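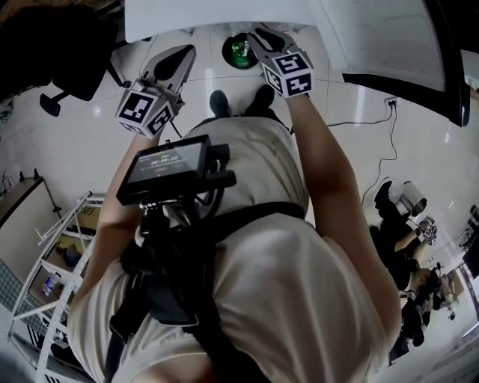
About the Ernesgate Rowing Club

Ernesgate Rowing Club provides coaching, equipment and competition for rowers of all ages on the lower reach of the Veloso River. The club has 634 members, of whom 108 are enrolled in the junior program. Membership is open to residents of Ernesgate and the neighbouring districts, and no previous experience is required.

Our programs

Learn to Row courses run over five weeks and are offered to adults and to juniors from the age of 12. Participants who complete the course may join a development squad, where they train twice a week under an accredited coach. Senior and masters squads prepare for the regional regatta season, which opens each February with the Utus Sprints.

The junior program is directed by Yee-man Chien, who joined the club as a coxswain and now oversees training, school partnerships and selection. Four secondary schools currently row from our pontoon under agreements reviewed each year.

The club also maintains an adaptive rowing squad. Two stable double sculls with fixed seats are kept for its use, and a hoist is fitted at the downstream landing.

Facilities

The Mostero Boathouse has racking for eights, fours and small boats, together with an ergometer room, changing rooms and a function room overlooking the finish line. Privately owned sculls may be stored on site where space allows - members should apply in writing, as there is usually a waiting list. The function room seats 200 and may be hired by community organisations outside regatta weekends.

Governance

The club is an incorporated not-for-profit association. Its president, Duarte Cardoso, and the other directors are elected by the members at the annual general meeting. The current Member Protection Policy and Safe Rowing Code were adopted on April 3, 2025, and apply to all members, visitors and hirers.

Copies of the constitution, the policies and the latest annual report are available from the club office.

Enquiries about membership, coaching or venue hire should be directed to the office during opening hours.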